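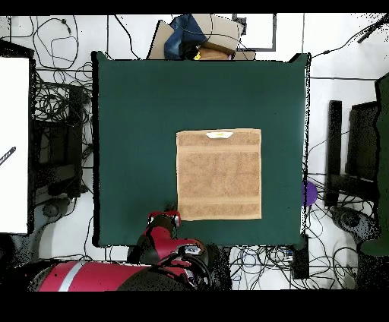 Beathag Shearer reckons I should have gone for foamboard and saved myself a fortnight, and she left a long comment under my last post saying so. Foamboard is light, it's cheap, it cuts with a craft knife, and for a market stall that only comes out at weekends, who needs more? Fair points, all of them! But I've wanted a proper hand-painted sign ever since I started reading about lettering, and this month I finally made one, so please bear with me while I go on about it.

The sign is for my cousin's chutney stall, which is called Ghauri. Six letters, and a lovely mix of curves and uprights to practise on. I drew it out at small size first, on the backs of envelopes mostly, and must have tried every kind of G there is. The one I settled on has a flat little spur and a big round belly (very pleased with that belly). Then I scaled it up onto layout paper until the whole word was 600 mm wide, and taped it to the kitchen door so I could squint at it from the hall.

Squinting from the hall is how I found out that the A and the U were miles apart. On paper, with a ruler, the gaps were all equal. From a distance it read GHA URI, like two people. I nudged the U over, then the R, then the U back again, and by the end none of the gaps measured the same and the word looked perfectly even. I love this about letters!

For getting the drawing onto the board I used the old pounce method. You prick holes along the outline with a little toothed wheel, lay the paper on the board and pat chalk dust through from a cloth bag. Then you lift it off and there's your word in tiny dots, which made me squeak a bit. My first go smudged when I leaned on it with my sleeve, so I wiped it all off and did it again with my cuffs rolled up.

The paint is Ekex enamel in a deep cream, over two coats of Hokeck undercoat in bottle green. The undercoat took longer to go hard than the tin said, probably thanks to the damp in our back porch. The cream is gorgeous stuff, though. It flows off the brush and then pulls itself flat, so that all the wobbles you can see while you're working sort of melt away. Not every wobble. The leg of the R has a bump in it that I shall be looking at for years.

Nusrat Tanoli lent me her mahl stick, and I'd tell anyone starting out to get hold of one before they buy a single fancy brush. It's a stick with a padded end, you rest your hand on it, and suddenly your downstrokes are straight. I'd been holding my breath and hoping before that. She also showed me how to twirl the brush between finger and thumb going round a curve, so the hairs stay together. I can do it clockwise. Anticlockwise is a work in progress.

Beathag, to answer your other question, I did price up a printed panel from Fismont, and it came to £27 with the holes drilled. It would have been sharp and smart and ready in a couple of days. If I ever need a dozen the same I'll be straight on to them.

Next up is a small hanging board, painted both sides, with a drop shadow on the lettering. I'm hoping to have it up by September. I've already started on the ampersand and it's a beauty.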